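Packaging and Recycling
Posted in January by Umut Taşdemir

Film and Bag Drop-Off: Frequently Asked Questions

Which items does the Joncombe drop-off accept?
Clean, dry polyethylene film marked 2 or 4: grocery bags, bread bags, bubble wrap and the outer wrap from paper towels. Paper bags go in the curbside cart.

Are snack bags accepted?
No. Most are laminates of two or more layers, often with a thin metal coating on the inner side. The layers cannot be separated by our equipment. Place them in household trash.
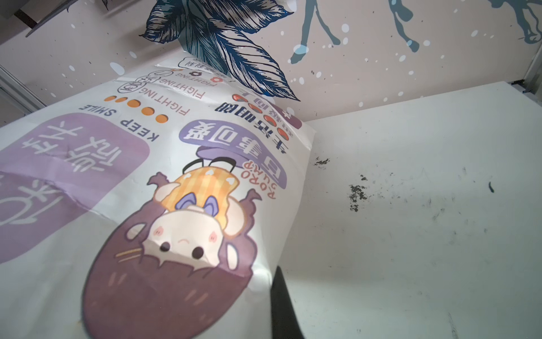 A simple check is the stretch test. Polyethylene gives under the thumb before it tears. Laminated film crackles and resists stretching. If the result is unclear, leave the item out.

Do labels have to be removed?
Small paper labels may stay on. Cut out any label wider than 3 inches, along with zippers and rigid handles.

How should bags be packed?
Flatten them and put them inside one larger bag — tied, with the air pressed out. The limit is 39 gallons per visit.

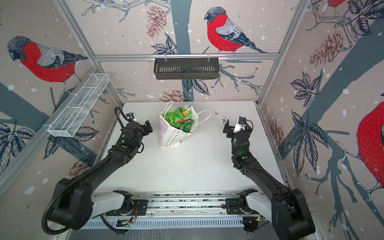 Larger loads need a booking with Femow, the hauler. Allow seven working days for a reply.

When is the bin emptied?
Every Thursday at 7 a.m. If it is full, take the material home. Bags left beside the bin are treated as trash.

Where does the film go?
It is baled at the Boutros yard and sold for composite decking.

Contact: Jiltar Materials Desk, Joncombe | © Jiltar | Back to top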